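Gripper and Work Area Checklist – Soft Goods Handling
Site: Clernulside, upstairs room
Checked by: Brittany MacLeod
Date: October 28, 2024
Second reader: Radomír Vrabec

1. Emergency stop within reach of the operator's seat – PASS
Pressed it from the chair and again standing up. Arm stopped both times. The new bracket is so much better than the tape!

2. Speed limit set for shared space – PASS
Kristof's settings from March are still loaded. Please keep them, they make the arm really pleasant to stand next to.

3. Wrist cable strain relief – PASS WITH COMMENT
One tie is a little tight at full rotation. Move it back a finger's width before the next long run.

4. Finger pads and tips – PASS WITH COMMENT
Right tip is scuffed and worn. No burr when I ran a cotton glove over it, so it stays in service. Left has a few pale specks near the rim – wipe it down and look again under the lamp. Spare set is in drawer 2.

5. Work surface and fabric
Fabric goes on the quilted surface with room on at least one side for a finger to come down without pinching. Folds at the far end are fine, and I love seeing the thicker lumps in the set, but log them as "bunched" so Samira can sort them later.
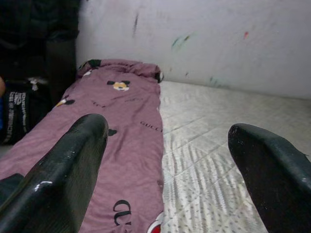
Item 5, wrist view: pink printed cloth lengthwise on the quilting, far end rolled or bunched.

Result for item 5: PASS. Good clear space on the right side of the cloth.

6. Hands and loose items – ACTION
Rule is hands out of reach before the arm is enabled, every time, even for a two-second tug on a corner. Bags and clothing go on the hooks by the door. The left side of the work area needs clearing, see the wrist view. Gaëtan has offered to put down a floor line, which I think is a great idea.

7. Grip force on fabric – PASS
Set to the low profile. Test strip came out with no snags or shine marks.

8. Log sheet filled in – PASS
60 cycles since the last check, all initialed. Lovely neat handwriting this time, thank you!

Open actions
Item 3: move cable tie – Kristof
Item 4: clean left finger, recheck – Brittany
Item 6: clear left side, mark floor line – Gaëtan

Copy to Samira Sayegh, form 529.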